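Teaching Pick and Place in a Simulated Bathroom
Project report, Group 4
Prapai Yimyam and Pornthip Duangkaew

1. What we set out to do

Our task was to show a simulated robot arm how to clear small items from a bathroom by driving it ourselves, and then to train a policy on what we had recorded. The course gave us the choice between writing the motion by hand as a script or teaching it by remote control. We picked remote control. Neither of us had done it before, and the scripted version had been covered in last year's reports.

We worked in Rerier, the simulator the department uses. The rooms come from a set called Geddale, which has kitchens, bathrooms and one laundry. We used only the bathrooms. The arm has a two-finger gripper and a wrist camera, and the policy sees what the wrist camera sees, plus the joint angles and how far the fingers are open.

2. Setup

The arm was driven with a handheld controller. Moving the hand moves the gripper, and a trigger opens and closes the fingers. A second button freezes the arm so that the operator can bring the hand back to a comfortable position. We called this the clutch and used it a lot in the first sessions and less later.

The operator can watch either a fixed view of the room or the wrist view. At first we both used the fixed view, which is easier to steer by. The trouble is that the policy never gets that view. When we replayed the early recordings through the wrist camera, there were long stretches where the target was out of sight while the operator steered straight to it. A policy can't learn much from that. From then on we drove by the wrist view alone.

3. Collecting demonstrations

One demonstration starts with the gripper open and away from the items and ends when the target has been placed in the bin and the fingers are open again. We set a limit of 70 seconds for each attempt. Anything longer was thrown out, and so was any attempt where a different item was knocked to the floor.

The top of the toilet tank was the hardest place to pick from. Items sit close together there and the gripper is wide compared with the space it has to work in. As the fingers get low, they hide part of what they are reaching for. The red can was our most used target in this spot, and we had to learn to line up the fingers early, before the view got crowded.

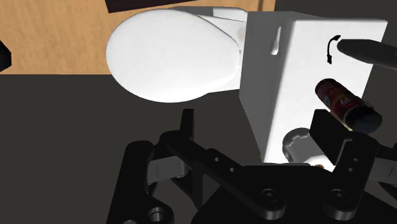 Pornthip thought we should stop using cluttered starts like these until the easy ones worked, and that mixing them from the beginning would only teach the policy our own hesitation. Prapai wanted to keep them in. We settled on recording both kinds but storing them in separate folders, so that we could train with and without the cluttered set.

We kept 30 demonstrations from each of us for the cluttered set. Our styles were different. Prapai came down from straight above and closed the fingers late. Pornthip came in at an angle and turned the wrist on the way. Both worked, but mixing two styles gave the policy two answers to the same picture. In the first trained version the gripper would sometimes start to turn, stop halfway and go back – it looked like it was choosing between us.

To fix this we wrote down one way of doing it and both followed it:

Hold above the item until it is in view between the fingers.
Turn the wrist to match the item before going down.
Go down without sideways motion.
Close, wait a moment, lift straight up.

The pause after closing matters more than we expected. Without it, the recording has the lift starting while the fingers are still moving, and the policy copied that and lifted too early.

4. Training

We used the imitation learning code from the Luangrath package with its default settings, apart from the length of training. The first run was 3000 steps, and the loss was still going down at the end, so we let later runs go longer. We did not tune anything else. After dropping idle time at the start of each recording, the cluttered set came to 3315 frames that show the last part of the approach, and we gave those frames extra weight.

5. Results

The policy trained on easy starts did well on easy starts and poorly on the tank. It moved to the right area but went down before the fingers were lined up, and often pushed the item instead of picking it. The policy trained on both sets was slower everywhere but managed the tank more often than it missed. Re-recording in one style helped more than any change in training did.

Round items were worse than flat ones. When a can is lying at a slant, a small error in wrist angle makes it roll out as the fingers close. We tried to record more slanted cans near the end, but ran out of lab time.

6. Problems and what we would change

The controller drifted. After about an hour the gripper would creep slowly to one side with the hand held still, and we lost part of an afternoon before we noticed. Restarting the controller between sessions solved it.

We also recorded no failed grasps with a recovery. All our demonstrations are clean, so the policy has no idea what to do after a miss. It usually closes on nothing, lifts, and carries on to the bin. Next time we would miss on purpose in some recordings and show the second try.

The recordings, the notes on driving style and the training logs are in the Prornau folder on the course drive. The early recordings made with the fixed view are there too, in a subfolder marked old, and should not be used for training.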